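Snack box sales climb in Skidmont, and so do the questions

2022-05-02

A gift box of snacks sells for $18 at the Lubis shop in Skidmont, and the shop says it moved 845 of them between October and the end of April. Owner Slamet Ismail calls that proof that people want a small, mixed present they don't have to think about. Maybe so. The figure comes from the shop's own till, and Ismail would not say how many went to walk-in customers and how many were bulk orders from local offices.

The idea is simple enough. You pick a box, you pick from a pile of single-wrapped sweets, crackers and pastries, and you pack it yourself at a table in the shop. Lubis calls this a "personal gifting session." Most people would call it filling a box.

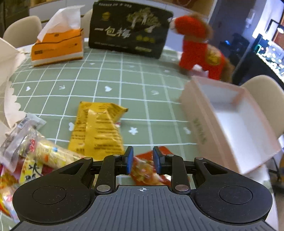
Price is where the pitch gets thin. Lubis sells its snacks one by one as well, at 88 cents for nearly everything on the table, and a customer who fills a box with eight of them has paid well over double for the cardboard and the chair. Wrappers do a lot of the selling. A magenta package with a yellow panel and bold black Chinese characters will catch anyone's eye, and it tells a shopper who can't read Chinese very little about what they are giving. Ismail says staff are happy to translate. On a busy Saturday there are two of them.

He is also proud of the choice, which he puts at 61 kinds. That may be true over a whole season. It is harder to see how it helps the person packing, given how few things a small box will take before the lid refuses to close. The pink one has room for a foil packet, another wrapper and a candy, and a bit more if you are patient. A round pastry in its own plastic is a different matter – it takes up a lot of space, and it is the thing many buyers ask for first, according to the shop.
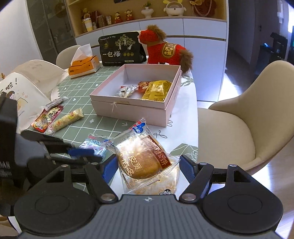 Prasetyo Krishnan bought four boxes over the winter and said he would not buy a fifth. His complaint was less about the money than about the mix: his aunt ate the pastries, left everything sour and asked him to bring a plain bag of pastries next time. "I could have done that for half the price," he said, though he admitted that his nieces had enjoyed the packing and kept the boxes for hair clips.

Ismail says a refill offer is on the way for people who bring an old box back. He gave no price for it and no start date. He also plans a larger box for the fall, again without a price.

The packing table is open during shop hours, and no booking is needed for groups of up to four.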